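Teleop days at the Dernden bench – gallery

Quick dump from the two-arm bench, mostly for people who asked what the demo work looks like. Cup and plate task.

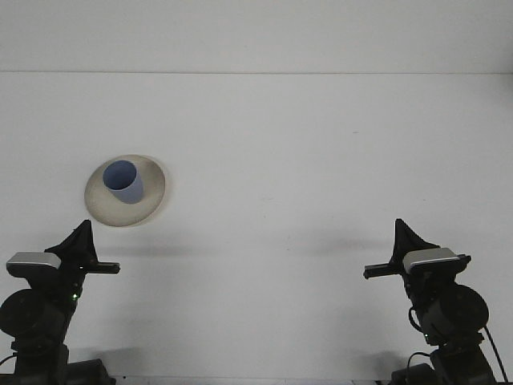 Blue cup on the cream plate, both grippers open, one arm either side.

More on this one, as people keep asking about the setup. White table, white wall, two black arms facing in. The plate sits over to the left, so the left gripper is a lot closer to it. Starts vary on purpose. Plate moves, cup moves on the plate, sometimes the cup begins on the bare table instead. If every demo starts in the same spot the policy learns the spot and nothing else. We did that in November and threw out a whole batch.

The task

Cup off plate, cup down on table, arms back to rest. That's the short version. Long version has a handover in the middle – one arm lifts, the other takes it, sets it down on its own side. Lalit Rawat wrote both versions up on the Bostari wiki, ask him for the link, it moved again.

Short version is easy by remote control. Handover is not. You have two hands on two leaders and no feel of the cup at all, so you're going by eye the whole time. New operators squeeze way too hard. Then they let go too early. Both are fine in practice, neither goes in the set.

How we drive it

Two leader arms on a desk, one per hand, follower arms copy. Emiko Kamata set up the leaders and did most of the early recording. Her tips, more or less as she gave them to me:

Come in slow over the rim and stop before you close. The pause helps the training later, dont ask me for the math.

Look at the wrist views for the last bit, not the big screen. Depth is terrible on the big screen.

If you miss, back off and try again inside the same take. We keep those. Recoveries are worth having.

If you knock the cup over, end the take and mark it. Do not stand it up with your hand while recording.

By hand instead

We also tried plain hand guiding – hold the arm, walk it through, record the joints. Ashok Dwivedi likes it for single-arm stuff and I get why, you feel the weight and the limits right away. For two arms it was a mess. You need both of your hands on one arm half the time, and then your sleeves are in all the camera views and the takes are useless for anything that learns from pictures. Replayed the joint paths later with clean views, which works but doubles the time. Remote control won for this task. Still use hand guiding to set rest poses.

Numbers so far

1562 takes recorded. 1000 was the goal for the first training run so we are past that, though the marked ones still have to come out. Handover takes are the thin part. Each operator does blocks of 17 and then swaps, attention goes after that. Gholamreza Alipour did 4 blocks in a row once and the last one was visibly worse, his own words.

Things to fix

Lighting. Even is good but the soft shadows from the arms still shift around as they move. Not sure it matters. Santosh Jaiswal wants to record a set with a lamp off to one side and compare.

Cable slack. Check it before every block, both sides, please.

Plate spots. Somebody needs to make a proper list of start positions, right now each of us just puts it where we feel like and I suspect we all have favorites. Mine is deffinitely the left.

File names. Operator initials first, then task, then take. Prajapati style, same as the drawer data. Half of the folder from last month has it backwards.

Next

A bowl in place of the plate, then a taller cup. Hisilel people want a pouring version after that, I've said maybe. Takes are on the shared drive under bench two, read only, message Lalit if you want to add any.

Page updated 9 June 2024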